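Kgomotso Kekana has adjusted commercial property claims at Plellomex for 15 years, mostly water damage in small stores. 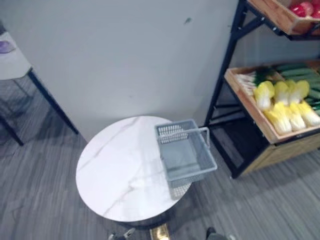 Backup of sewers and drains is the gap she sees most. "The owner reads 'water damage' and stops there," she said. Contents are listed line by line, and a gray plastic shopping basket goes on the schedule like any other fixture.

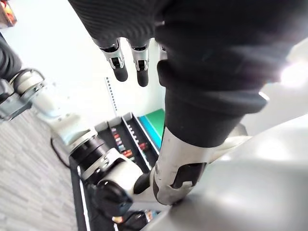
Her office handled over 200 such claims last year. Most turned on the endorsement limit.

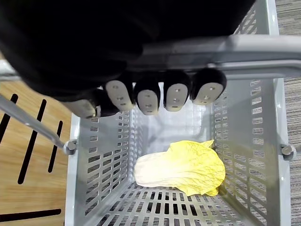 Handle up, basket below: store contents count too.

Limits are often set at purchase and left alone.
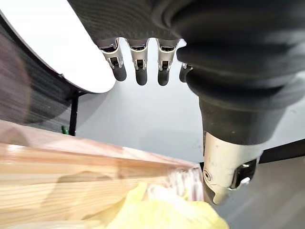

When should a limit be reviewed? At each renewal, and after any change in stock.

"Send me the inventory by October," Kekana said.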